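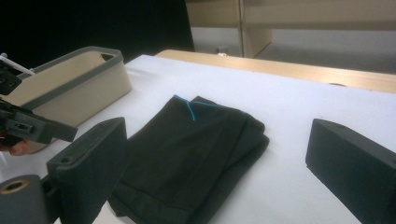 Trellville, 2025-09-28

Topic: Washing synthetic workout gear, how do you get the smell out for good?

mulga_bill47
Right, need some help from the laundry brains. I've gone back to indoor footy this winter and all my black training stuff comes out of the wash smelling fine, goes in the drawer smelling fine, and then ten minutes into the warm-up I smell like a wet dog in a ute. Everything else in the house is okay, it's only the stretchy synthetic gear. I do a normal warm wash with a capful of liquid and some softener, then hang it on the line. Front loader, maybe six years old. What am I doing wrong?

pegsandbaskets
Softener! Bin the softener! It leaves a coating on synthetics and the sweat just sits in it. I stopped using it on my netball gear and it took a few washes before I noticed a difference, but gee it was a difference. Towels are better without it too.

tunus_road_runner
Agree on the softener. Also turn everything inside out, the side that touched you is the side that needs the scrub. And don't leave it balled up in your bag overnight (guilty). I run out along Tunus Road most mornings and if I can't do a load straight away I at least hang the top over the laundry trough so it isn't festering.

mulga_bill47
Okay the bag thing may be a fair cop. It sometimes lives in the boot till the next game.

pegsandbaskets
THE BOOT. Mate.

oldmatekelpie
I'll go against the grain and say the softener's a side issue. You're using too much detergent. A capful in a front loader is heaps, and if it doesn't rinse out you get a build-up that goes whiffy the second it warms up. I went down to 2 tablespoons for a full load and that fixed mine. Try a wash with no detergent at all and watch the door. If you see suds, there's your answer.

jolivum_jen
Soak it in white vinegar first. Half a cup in a bucket of cold water, half an hour, then wash as usual. Been doing it since my kids were in Little Athletics and it hasn't hurt the colour on anything black.

oldmatekelpie
Not sold on vinegar. It did nothing for me, and I've read it's not great for elastic or the rubber seals in the machine if you do it all the time. An oxygen soaker in warm water works better. Check the label first though, especially if it's got coloured trim.

jolivum_jen
In a bucket it's not going anywhere near the seals! And my elastic's fine, thanks. Each to their own, but I'm not paying for a tub of soaker when the vinegar's already in the pantry.

tunus_road_runner
Has anyone said clean the machine yet? Pull the rubber back around the door and have a look. I did mine in May and it was revolting. Hot empty cycle with a machine cleaner, then leave the door ajar between loads. Nikolaidis on the main street had the cleaner near the mops last time I was in.

mulga_bill47
Just pulled the rubber back. I won't be describing it. Found a hair tie and a five cent piece.

pegsandbaskets
Hahaha, there's your wet dog.

mulga_bill47
Hot empty cycle's on now. Plan is no softener, less liquid, inside out, and I'll do one shirt in Jen's vinegar and another in the soaker and see which comes up better after a game.

oldmatekelpie
My money's on the soaker. Don't fold them away till they're bone dry either, the waistbands hold damp for ages.

jolivum_jen
Vinegar. Report back please!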